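Filed under: Local Business | Work & Tech

The new hire at Rilero doesn't take lunch

By Bronwyn Bright
3/29/20

I've driven past the Rilero repair shop more times than I can count (it's the low building behind the tire place, you know the one) and I had no idea there were robots in there until Khôi Hầu sent me an email asking if I wanted to come see one. Well, of course I did!
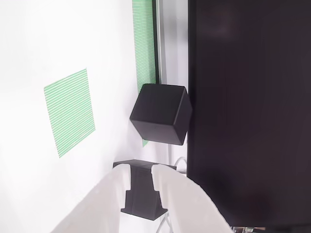 Rilero fixes and reconditions small electronics for other companies. Card readers, handheld scanners, the little boxes that hang off the back of a cash register. It all comes in by the crate, and somebody has to take each piece out, look it over, plug it in, run a test, unplug it and put it in the right tray. Until last August every bit of that was done by hand by a crew of 19 people. The same 19 are still on the payroll, and I asked about that first, before I'd even gotten my coat off, so let's get it out of the way.

Khôi runs the bench area. He told me the shop bought two robot arms, set them up at the end of the long test bench, and gave them the dullest part of the job, the picking up and putting down. The grippers have a pair of pale curved fingers that come up and in toward each other, like someone about to catch a ball, and they're a lot quieter than I was expecting. I'd pictured a car factory, with sparks. Mostly what I heard was the radio.

"People think we pushed a button and it went," Khôi said. "We spent weeks just teaching it not to be rude to the parts."

By rude he means squeezing too hard, or letting go too soon, or nudging the next thing over. The job of sorting that out went to Hülya Kılıçarslan, and I could have listened to her all afternoon. She's been testing electronics by hand for ten years and she had never worked with a robot before last summer. Now she's what the shop calls a cell lead, a title she thinks is a bit silly. She sets up the morning's work, watches the first few pieces of every batch go through, and steps in when something doesn't sit right.

I asked her what's different about her day and she held up her hands. Her wrists used to ache by two in the afternoon, she said, from the twist you do when you pull a plug straight out without bending the pins. She did that hundreds of times a shift. Now she does it when the arm can't, and that's a handful of times before lunch.

On the other hand (and she brought this up herself, I didn't go fishing) she misses talking. When there were four of them shoulder to shoulder at that end of the bench they'd chat the whole day. Now there's her and the arms, and the others have moved over to the repair side, where the soldering and the harder fault-finding goes on. She eats with them, but she says it isn't quite the same. She's asked for the benches to be turned so she faces the room. Khôi says that's happening once the new wiring is done.

Not everyone was sold on the idea, and I don't think everyone is now. Warrick Dunstan has been at Rilero longer than anybody else I spoke to, and he told me flat out he figured it was the start of a slow goodbye. "You bring in one of those and you don't need to be a genius," he said. He's on the repair side these days and likes it more than he thought he would, partly for the pay bump that came with the training. He still wants it in writing that nobody gets let go over the arms. What they have at the moment is a promise made at a staff meeting, good for two years. He's asked for a letter. When I checked with the office I was told a letter is "being drafted," so I'll be asking again!

The numbers, for those of you who like them: before the arms, a good day on that bench was roughly 64 crates, and Khôi wouldn't give me a new figure yet. He says the count jumps all over the place depending on what comes in. A batch of identical scanners flies through. A mixed crate of whatever some customer found in a closet is still faster by hand, and they don't even try to run those through the cell. Dark, shiny things are a headache too, he says, and so is anything with a loose cable hanging off it. I have a drawer at home like that, so I felt for the robot.

The setup work was done by Sosari, a small outfit that puts arms like these into shops that aren't big enough to have their own engineers. Their installer, Tipene Henare, was there the day I visited, crouched down with a flashlight and a bag of zip ties. He told me the places where it goes well are the places where the people who did the job get to say how the machine does it. At Rilero, that was Hülya telling him to slow the whole thing down. His first version was quick and it made her nervous, and he says if the person standing next to it is nervous then she's going to stop it every five minutes and you've gained nothing. So it runs slower than it could. I stood next to it for a while and was glad of that.

I did get to try the stop button. It's big, it works, and everyone in the room laughed at how hard I hit it.

A few of you will remember that Stidia, over by the rail yard, had some trouble when it automated its packing line, and a good many people there found out about it by reading the notice on the door. I asked Khôi if that had been on his mind. He said yes, very much, his sister worked there. Rilero held its first meeting on the arms before anything was ordered, and Warrick (who doesn't hand out compliments) agreed that part was done properly.

There's talk of a third arm, but no decision yet. Hülya would have to train a second cell lead first, and she's got someone in mind who she says is both patient and chatty. She wouldn't give me a name until she's asked them.

If your workplace has brought in something similar, good or bad, drop me a line. I'd like to do more of these, and I promise to go easier on the buttons.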